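Pomis: wall basket sorting set

Pomis is a set of 700 pictures of small household things being put away in wall-hung wire baskets. Mitra Naseri maintains it.

The worktop has a gray marble pattern. The long white basket on the back wall has five compartments, and a smaller mesh one hangs on the left wall.

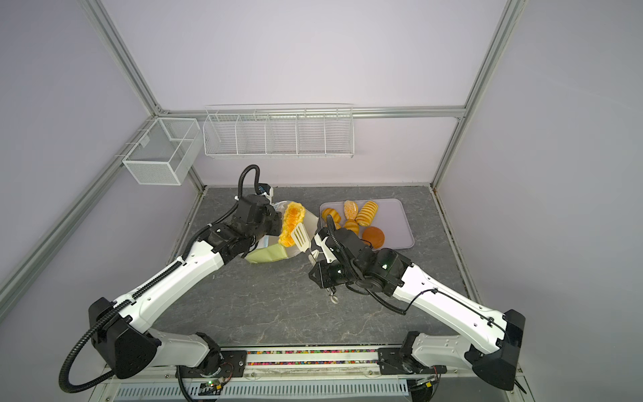 Each session begins with both baskets empty. Labels name the item and the compartment it ends up in. Items that end up in the mesh basket are labeled "side" and have no compartment number.

Version 3 fixes 2 mislabeled sessions from May. File names did not change.

Last updated Thursday, July 2, 2026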